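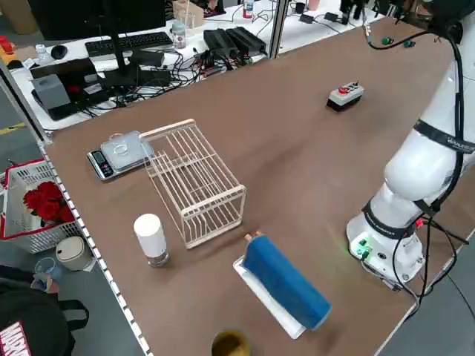
About Hirvonen

Hirvonen designs and builds rain gardens, drainage swales and permeable paving for schools, housing associations and small business parks. We started in April with a single contract for a parking lot in Ronska and now look after 65 sites across the county.

Most of our work begins with a site survey. We check the soil, measure the slope and find out where the water goes in a heavy storm. The client then gets a written plan with a planting list, a fixed price and a start date. Small gardens usually take 2 weeks to build. Larger paving jobs are done in stages so that parking and entrances stay open.

Our plants come from the nursery at Emik, where we grow 390 varieties of sedge, rush, fern and flowering perennial. Everything is grown outdoors and in peat-free compost. Trade customers can order directly from the nursery, with a minimum order of 100 plug plants.

Prurirum is our maintenance plan. It covers weeding, mulch, inlet clearing and replacement of any plants that fail in the first two seasons. Customers can join at any time, including those whose gardens were put in by another contractor. We will need to see the site first.

Our office is next to the nursery and is open on weekdays. Visits to the growing beds are by appointment.

Page last updated Monday, October 2, 2023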